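**Thursday, Truriswood – commentary archive, working notes**

Work continued on the Stustby match broadcasts. The collection stands at 308 recordings, of which 39 remain without a confirmed commentator credit. The uncredited items are chiefly regional hockey and netball calls in which the opening announcement was trimmed before transfer.

The Jadoon index was compared with the printed programme guides. In 14 cases the guide lists a sideline reporter as the principal caller. These entries have been corrected and the earlier reading retained in the notes field. Colleagues are asked to leave that field intact when merging records.

Biographical entries for on-air staff were reviewed against the revised template. Station, role and first season are to be given in that order. Marital status and salary estimates are to be removed wherever they were copied from fan pages – several remain in the football section.

Audio levelling in Flivano was repeated on the second batch. Crowd noise still masks the caller at goals, and a lower threshold will be tried at the next session. Each file takes up to 40 minutes, so the batch should be queued before noon.

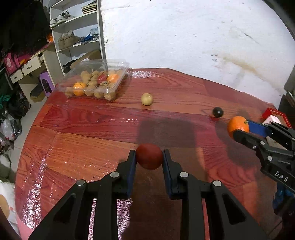 *Bench, Thursday: two grippers, a round red fruit and an orange.*

Outstanding:

- Confirm the spelling of programme titles in the Stustby guides.
- Re-export the Jadoon index once the corrections are approved.
- Return the borrowed cassette deck to the Truriswood store.
- Check whether the half-time interviews are to be catalogued separately.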